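1/ Okay, I promised Karine Doucette a porcupine thread back in October, and then the end of the year got away from me, so get comfortable. I've been fond of these slow, grumpy, beautiful animals since I was little, and I could talk about them until you all mute me!

2/ First one, and it's the one I get in my messages the most. Porcupines do not throw their quills. They can't. The quills sit loosely in the skin and let go when something bumps into them, and a porcupine that feels cornered will turn its back on you and slap with its tail, which is so fast that I can see where the story came from.
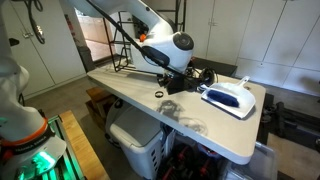

The tail is really the part to watch, by the way. If the back end is pointing at you and you hear teeth clacking, please give the animal some room and let it waddle off.

3/ The usual number you'll read is 30,000 quills on one adult. I have never met the person who sat down and did that, but I believe it. Our neighbor's dog Tello came home one Sunday with 44 of them in his muzzle (the vet kept count, bless her) and the porcupine surely didn't miss a single one. They grow back.

4/ Please don't cut the ends off the quills "to let the air out," either. My grandfather swore by that and it doesn't do a thing except leave you with less to hold on to. The tips have tiny backward barbs, so they work their way in deeper as the muscles move. Go to the vet -- tonight, not tomorrow.
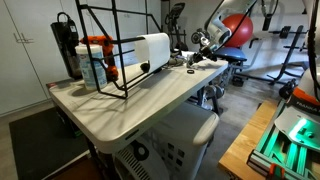 5/ Baby porcupines are called porcupettes and yes, that's the proper word. The mother carries for close to seven months and nearly always has just one, which comes out with its eyes open and its quills soft. They firm up within hours. For size, look at the roll of paper towels on that black wire rack and you've got a newborn, give or take, nose to rump. I think that's enormous for an animal that size to give birth to, and Edith Correa, who has had three kids, says she agrees with me completely.

6/ They're rodents, the second largest in North America after the beaver, and they've got the big orange front teeth to go with it. In winter they live mostly on the inner bark of trees and on evergreen needles. If you're out walking and see pale bare patches high up on a trunk, with little nipped twigs on the snow underneath, look up. I walked under the same hemlock 9 mornings in a row before I thought to do that, and there she was, looking like an old bird's nest.

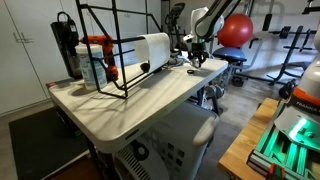
7/ Salt! They're crazy about salt. Their food is very low in sodium, so in spring and summer they'll go after anything with sweat on it: ax handles, canoe paddles, outhouse seats, the straps on your pack. Jhonatan Puma left his boots on a cabin porch once and drove home in his socks.

8/ Who eats a porcupine? The fisher is the famous one, a big dark member of the weasel family. It goes for the face, where there aren't any quills, and it's quick and patient about it. Mountain lions take them too, and great horned owls once in a while.

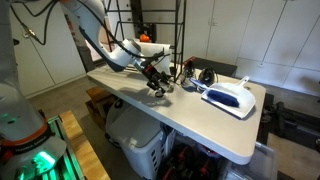
Cars are a much bigger worry where I live, though. A porcupine's whole plan is to stand still and look prickly, and that doesn't work on a pickup truck. So slow down on wooded roads after dark, would you? They also like to come out and lick up the road salt.

9/ They fall out of trees, too, more often than you'd think, reaching for the tender buds way out at the ends. Their quills have a greasy coating that slows down bacteria, and one idea is that it helps them when they get stuck by their own. I love that so much.

10/ Marlies Ortner asked whether they hibernate. They don't! They'll hole up in a den or a hollow log in bad weather, but they're out feeding all winter long. If you have a den on your land you'll know it by the heap of droppings at the door -- and by the smell, I'm sorry to say.

11/ Send me your porcupine stories and I'll share the good ones this week. Cristian, I want the one about the canoe.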